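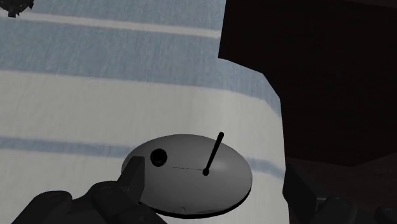
Looking after tablecloths and heavy table covers

Washing

Check the care label before the first wash and note the fibre. Cotton and linen covers can be washed at 60 degrees. Mixed fibres and anything with a printed pattern should go in at 30. Wool felt and velvet are not suitable for machine washing unless the label says so.

New cotton shrinks. Allow 3 cm per metre on the first hot wash and buy or cut the cloth accordingly. If you are sewing your own, wash the fabric before hemming it.

Fill the drum no more than two thirds full. A large cloth packed in tightly comes out with hard creases that take two passes of the iron to remove.

Stains

Treat the mark from the back of the cloth so that it is pushed out the way it came in.

Candle wax: let it harden, lift off what you can with a blunt knife, then place plain paper on both sides and press with a warm iron. Move to clean paper as each patch fills.

Red wine: blot, rinse with cold water, then soak for 30 minutes in cool water with a spoonful of washing soda. Do not use washing soda on wool or silk.

Grease: work in a few drops of washing-up liquid and leave for 20 minutes before washing.

Rust: use a rust remover sold for fabrics. Chlorine bleach sets rust and makes it darker.

Stopping marks from objects

Lamps, speakers, clocks and other items with rubber or soft plastic feet can leave brown rings on pale cloth. The softeners in the rubber move into the fibre, and once there they rarely wash out. Put a circle of felt or cork under each item. Cut it slightly smaller than the base so that it does not show.

Unglazed pots need a saucer with a glazed underside. Terracotta saucers let water through.

Keeping the cloth in place

A non-slip underlay should stop short of the table edge by the width of a hand on every side. For outdoor tables, sew a small curtain weight into each corner of the hem. Clips are quicker but wear a groove in thin fabric.

Ironing and storing

Iron linen while it is damp, on the wrong side first. Velvet should be steamed from the back and never pressed flat.

Roll cloths on a cardboard tube wrapped in acid-free tissue. If they have to be folded, refold along different lines every few months. Do not starch before storing, as starch attracts silverfish. Starch on the day of use.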